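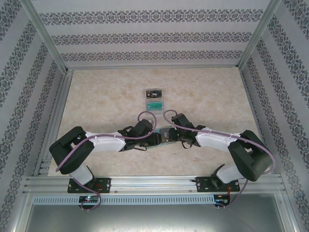

Thu 3 June

Lining and floor, small enclosure

Cream floor is the one. I went back and forth on it all week with the sample offcuts spread over the bench, and the mottled cream and tan beats every other colour we tried by a mile. It's soft enough that you can look at it for an hour, there's enough going on that it doesn't read as a blank sheet, and it sits so nicely with patterned paper! I'd been dreading the combination (pattern on the walls, marble effect underneath, I thought it would look like a hotel bathroom) and it's lovely.

Notes from the wallpapering before I forget them, as we'll be doing the next lining in August and I'll have lost the lot by then.

Paper. Ordered from the shop in Rundovcombe, the Mudaliar range. The discontinued rolls were in the bin by the door and much cheaper, but check the batch number on each one. Two of mine looked identical in the shop and were a shade apart under the bench lamp. I've put the odd roll on the top shelf marked TEST ONLY, please use it for practice and nothing else.

Pattern size matters far more on something this small than it does in a room. A big repeat gets chopped up before it has a chance to repeat, and you end up with half a motif stranded in a corner. Small and busy is the way to go. I held up a large floral just to see and it was hopeless, although it would make a smashing drawer liner and I may have kept a length for that.

Paste. Tried the Bedex mixed to the packet strength and it was too wet for the practice boards. The paper stretched, went on beautifully, and then shrank back overnight and opened a seam. Second mix was much stiffer, brushed on thin, and left folded over on itself for 4 minutes before hanging. Night and day. The seam closed up and stayed closed, and I could still slide the sheet a little to line up the pattern. Write it on the tub, whoever makes up the next batch.

Also tried double-sided tape along the top and bottom edges. Quick, clean, and fine for a mock-up, but it lets the middle belly out as soon as the room warms up. With the afternoon sun on the west windows you can watch it go. Keep tape for tests.

Corners. Fold first, paste second. I'd always done it the other way round and fought the crease every time. Score the back very lightly with the bone folder, fold over the edge of the steel rule, open it flat again, then paste. It drops straight into the corner. Wrap a small overlap on to the next wall and hang the neighbouring sheet over it, so that if anything shifts there's still paper behind. The overlap should face away from the side you look in from, and on my first practice corner it didn't, which I only noticed from the stool.

Knife. New blade for every long cut. I know, I know, we go through a box in no time – but damp paper drags on a blade that feels perfectly sharp on dry card, and one ragged edge on a strip this short is all you see. The old blades go in the tin, not in the pen pot!

Floor. Cleaned up all the samples and compared them properly: cream and tan mottle, plain grey, a dark slate, and a green one that I liked very much in the catalogue. The slate shows every speck of dust and every fingerprint, and it makes the walls feel as if they're leaning in. Plain grey is perfectly all right and terribly dull. The green fought with anything teal you put near it, which rules it out for us with the colours we have lying about in this place. Cream lets small coloured things stand out, and darker ones most of all. I spent far too long putting odds and ends down on it (bottle caps, a rubber, the stapler, my keys) and just admiring them.

The one thing against it is tea. I put a drop on an offcut on purpose and left it while I ate lunch, and there's a faint ring that hasn't shifted with water or with the citrus spray. No mugs near it, please. I've moved the coaster pile to the far bench as a hint.

Light. Checked the samples under the cool tubes and under the warm lamp. Under the tubes the tan goes slightly pinkish and the cream looks a bit flat. Under the warm lamp it glows, but you lose the finer mottling. A mix of both was the nicest by eye, with the lamp set high and turned toward the ceiling. Glare was less of a problem than I'd feared. If you get a bright patch, shift the lamp before you start fussing with the floor.

Trimming. I cut a paper template before touching a full sheet and was very glad of it, as the offcut I'd been treating as square was out by 2 mm along one side. Template is in the flat drawer under the cutting mats, with an arrow for which way up. Mark on the masking tape, never on the surface itself, pencil only. The black marker bled straight through the tape on the grey sample.

Costs. Paper, paste and a new smoothing brush came to 32 dollars, which I'm thrilled with. The brush is worth every cent. It's the short-bristled one from the Jamunley hardware counter and it gets right down into a corner where the wide one just bounces. Wash it the minute you're finished, bristles down to dry. Receipt is pinned behind the calendar.

Leftovers: most of a roll of paper, plenty of paste powder, a few floor offcuts big enough for samples. I've cut 17 little swatches from the scraps and clipped them together on a ring, so we can hold a new colour against the old ones without dragging everything out again. They're hanging by the paint shelf. Add to them!

Still to do:

Try the stiff paste on the thicker textured paper, it might want longer folded over.
Ask the shop to put aside one more roll from the same batch.
Find something that shifts the tea ring, maybe bicarb on a damp cloth, offcut first.
Decide whether a narrow trim where wall meets floor is worth the bother. I made a test length out of card, painted cream, and it did hide a wobbly cut very well – but it also collects fluff.
Sharpen the bone folder, the tip has gone round.
Blades, one box.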